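Cloths, Towels and the Pink Bin: FAQ
Trustincombe shared workroom. Last edited 8/10/25 by Felista Ondieki

Read this before asking at the desk please. Most of it gets asked every week. If your question isn't on the page, Salim Chege or Wenche Eide can help, mornings are best.

Folding is done on the wood table. One cloth at a time, then bin. 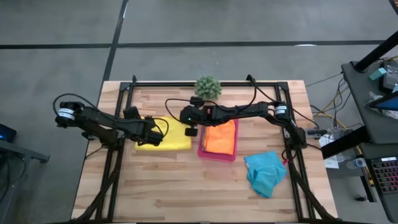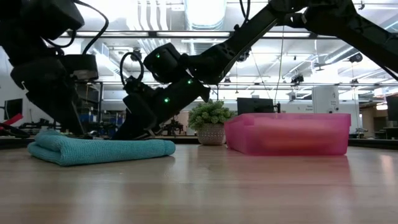 How often should the microfiber towels be washed?
Every two weeks if they only do dusting. Same day if they've been near grease or floor polish. Warm water, low heat to dry, and keep them away from cotton loads, they pick up every bit of lint.

Can I use fabric softener?
Please don't. It coats the fibers and the towel just pushes water around afterward. If someone already did it, wash again hot with a half cup of white vinegar, no detergent. Usually takes 2 rounds.

What fold do you want?
In half the long way, in half again, then once across. Thin cloths can stop one fold earlier. Smooth with the flat of your hand. Ruffled edges never line up perfectly, leave them.

Which cloth is for what?
Yellow: dusting, shelves, window sills
Orange: tables
Light blue: glass and mirrors
Teal: drying, anything big and wet
Colors fade so if you cant tell, ask Wenche.

My cloth came out of the wash stiff. Toss it?
Not yet. Probably too much soap. Rinse twice with nothing in the water, shake it out hard, air dry. Still stiff, goes in the rag bag under the sink.

How many go in one bin?
Up to the rim, no higher. Don't press them down to fit more. Stacked bins with stuff sticking out slide off the shelf, we had that in February and refolded 45 towels on a Friday night.

Can damp cloths go in the bin?
No. Plastic, no airflow, smells by the next day. Hang them on the rail by the back door untill they're dry all the way through.

How do I clean the bin itself?
Dish soap, soft sponge, lukewarm water. No scouring pads, they scratch and then the dirt sits in the scratches. Dry it upside down.

Do I need to move the plants before folding?
Slide them back if they're in the way. Never put wet towels next to them. Constanza Montecinos waters, so don't, even if they look dry. Two people watering killed the last fern.

What about the table?
Wipe along the grain with a barely damp cloth. Crumbs first. No bleach on the wood, no hot irons on it either. Oil gets done twice a year and the table is closed overnight when it does.

Can I bring cloths from home?
Fine, but put a stitch or a laundry marker dot in one corner. We have almost 800 in rotation and yours will not come back otherwise.

Where do lost ones end up?
Kioko shelf, bottom left, kept a month. After that they go in with the rest.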